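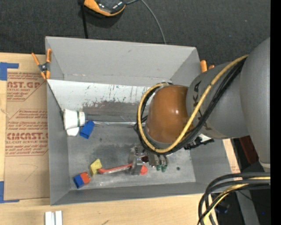 Gray bin on a wooden tabletop, with a robot arm reaching in

Lilanus is a hill shrine above the village of Wistora, much loved for its lamp festival each December. Pilgrims climb 153 stone steps to reach it, singing the whole way up!

The story goes that a shepherd heard a bell ringing under the ground and dug until he found the spring, which still fills the lower tank. Greer Tennant wrote down 12 versions of the tale, all of them wonderful.

The roof was renewed in 2000. On the last night, 100 lamps are floated on the tank.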